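Ticket: Jukomitz fermentation controller reads 14 points high after dry hopping
Status: open, waiting on customer
Product: Jukomitz controller with Birkon floating sensor

Hi again! Dorottya Kovács here, the one with the pale ale. I went through everything you sent me last night and I'm still stuck, so let me tell you what I did (sorry, it's long).

The beer was happily dropping all week and the app showed a nice smooth curve. Then I added the hops, closed the lid, and by 7 a.m. the gravity had jumped 14 points. I pulled a sample and my old glass hydrometer said 1.012, so I don't believe the app one bit.

First I swirled the fermenter like you suggested, in case hop bits were stuck to the float. The number wobbled and went right back up. Then I restarted the controller, forgot the sensor and paired it again. Same thing, except now it logs error 43 every time it wakes up.

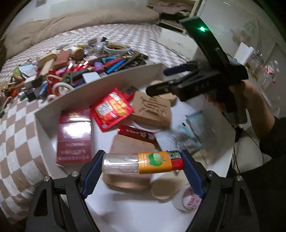

Next was the calibration. Plain water at 61 degrees gave me 1.003, and the sugar solution was only one point off — that seems close enough to me? I took the Birkon out for this and sanitized it before it went back in, and I didn't see any cracks or water inside the cap.

The firmware is the November one. I haven't tried the older Pintér build because the download page keeps timing out on me.

Two questions. Does error 43 mean the battery, or the tilt reading? And can I clear just the bad points, or do I lose all 2000 from this batch? I'd really like to keep the curve!

I'm bottling from the hydrometer either way, so there's no rush on the beer itself. The log export is attached.

Dorottya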